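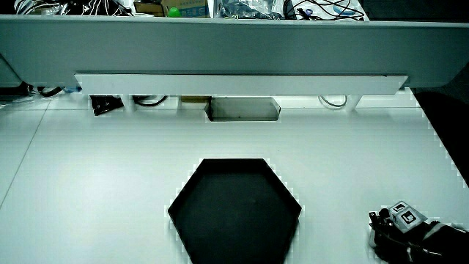
Sorting beads for a Sunday craft night is so much easier with a proper tray! I love a black hexagonal one with a thin raised rim, set on a plain white tabletop, because pale beads show up beautifully against the matte black and any runaways in dark colors stand out on the white.

Pour out 300 beads at most, then nudge each color toward its own side of the hexagon. Give it 20 minutes (put some music on!). When you're done, tip the tray so one color at a time slides to a corner, and funnel it straight into a jar.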